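# Coson gallery: teaching a two-armed robot its way round a washroom

Welcome to the November page! Coson is our project for gathering examples that a learning system can copy from. A person steers the robot by hand, everything gets saved, and later the system studies the lot and has a go on its own. This month we moved into the simulated washrooms, and I've been looking forward to showing them off.

The rooms come out of Didano, our scene builder, which shuffles the walls, tiles, worktops and colours each time a fresh one is made. Some of the results are gloriously ugly (I would not want to brush my teeth in most of them), but the variety is wonderful for learning. A system that has only ever met white tiles gets very confused by brown ones, so we throw everything at it: stripes, pipes, marble, odd bits of greenery.

Dadside is the set with the boldest colours, and it's my favourite by a mile. The view is from high up on the robot, looking down past its own body, and that is what the person steering has to work with too.
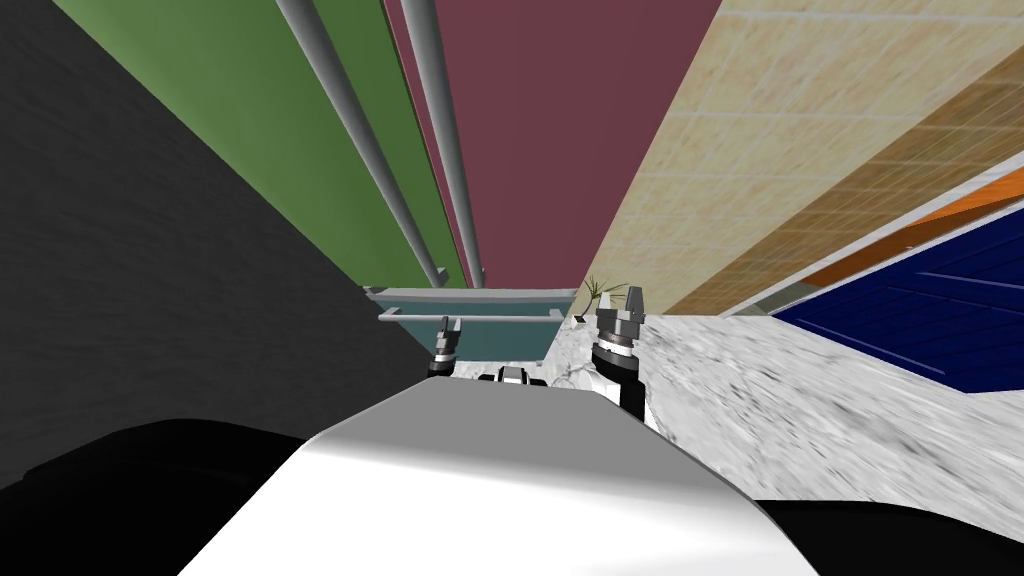
*Dadside washroom: both grippers up in front of the teal sink and its towel bar, with a spiky little plant at the back of the counter.*

Getting used to that steep view takes a bit of practice. Walls lean in, the counter looks stretched, and your first few reaches end up well short of where you meant. Then it clicks, and it's great fun!

For anyone who likes the numbers, we now have 3,916 saved runs across 9 room sets. Each new set starts with 100 runs, and we go through those by eye before recording any more. Runs with a fumble and a recovery stay in, as those are some of the most useful ones we have. Runs where the steering link dropped out get binned.

Three people can record at once on Mulder, the machine under the stairs, as long as the window is open and no one is rendering video. Next up are the kitchens, with drawers that stick and cupboard doors that swing the wrong way. The first of those are already building, and I'll add them to the gallery as they come through.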